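Accueil | Lexique | Transformation des fruits | Légumes | Conserves | Contact

Dénoyautage des cerises

Du verger au bocal, comment on enlève le noyau (et pourquoi il en reste parfois un)

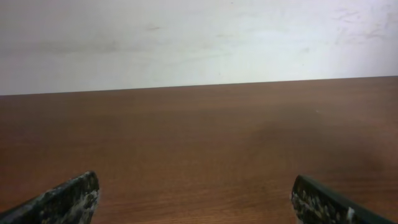

Le dénoyautage, c'est l'opération qui consiste à retirer le noyau d'une cerise en abîmant le moins possible la chair autour. On le pratique sur les fruits destinés aux confitures, aux yaourts, aux surgelés, aux clafoutis tout prêts (j'y reviendrai, j'ai un avis !). Chez soi, ça se fait très bien sur une table en bois brun-rouge, avec un mur clair derrière, à condition de penser aux éclaboussures : le jus de griotte part beaucoup plus loin qu'on ne croit et le veinage du bois le boit tout de suite. Moi, je mets une toile cirée et un vieux tablier. En usine, on travaille sur de l'inox et au jet d'eau, évidemment.

Principe

Toutes les machines que j'ai pu voir reposent sur la même idée : la cerise se cale dans une alvéole, une aiguille descend, pousse le noyau à travers une petite rondelle souple et remonte. La rondelle retient la chair. Les aiguilles ont souvent une pointe en croix, ce qui coupe la pulpe proprement au lieu de l'écraser. Sur la ligne de la coopérative Skirnwood, que j'ai visitée un mois de juin, chaque rangée compte 9 alvéoles et le tambour tourne sans s'arrêter, avec un bruit de machine à coudre géante.

Avant l'aiguille

Les fruits arrivent avec la queue, en palox, et passent d'abord à l'eau très froide. Une cerise tiède est molle, elle se déchire ; une cerise bien froide se tient. Ensuite on équeute, sur des rouleaux en caoutchouc qui tournent l'un contre l'autre et attrapent la tige. Puis vient le calibrage, et c'est l'étape que je trouve la plus sous-estimée : un fruit trop petit se promène dans l'alvéole et l'aiguille passe à côté du noyau. Letay Gebretsadik, cheffe de ligne chez Skirnwood, règle ses trieurs trois fois par équipe pendant la pleine saison.

Les noyaux oubliés

On n'arrive jamais à zéro. Il y a un contrôle après la machine, à l'œil, au toucher, ou avec un trieur optique sur les grosses lignes. Le cahier des charges de la conserverie Plirkmont prévoit un prélèvement de 100 fruits par lot, qu'on écrase un à un à la main. C'est long, c'est collant, et j'ai adoré le faire. D'où la mention « peut contenir des noyaux » sur les bocaux, à prendre au sérieux si vous tenez à vos dents.

Variétés

Les griottes se dénoyautent facilement, le noyau se détache presque seul. Les bigarreaux sont plus fermes et résistent davantage, mais gardent une jolie forme. Zinash Araya, qui m'a prêté ses carnets d'atelier, notait 89 kilos de chair pour un quintal de bigarreaux équeutés, une très bonne année.

Que deviennent les noyaux ?

Lavés et séchés, ils partent en chaufferie ou dans des coussins chauffants (j'en ai deux, l'hiver c'est un bonheur). Pour le clafoutis, je laisse les noyaux, voilà, c'est dit.

Rubrique : Lexique > Fruits à noyau > Procédés

À lire aussi
Équeutage mécanique des fraises
Le sirop léger, dosage et usages
Séchage des abricots à la ferme Bamomstead
Les palox : formats et nettoyage
Pruneaux : le réhydratage selon la méthode Soltani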